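Old tower, new job

Quick one tonight, dinner's in the oven. Finally opened up the old Dell workstation that's been under my desk since December. Plan is to turn it into a file box for photos and all the music I ripped from CDs years ago. Paid 340 for it back when that felt like a lot. Side panel off, screws in a jam jar lid. Good start.

Cables first. Always the cables. Yellow and black bundles coming out of the power supply, and that fat black cable right across the top, exactly where you want your hand to be.

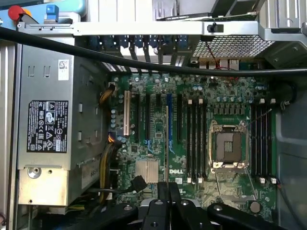
Six slots and I'll use one, maybe two. Got a used Trelluser network card for 3 bucks, no box, no screws, no idea if it works. I do like the little blue clips on the brackets. No screwdriver needed, which is good becuase mine has rolled under the radiator again.

Still to do: find a drive cable thats long enough, order thermal paste (the Rustent stuff, 5 for a tube), decide if I trust a power supply this old. Leaning yes. Might regret it.

Oven's beeping. More when the card is in.

Last updated: 7th February

Contact | © Darkau Notes | Back to top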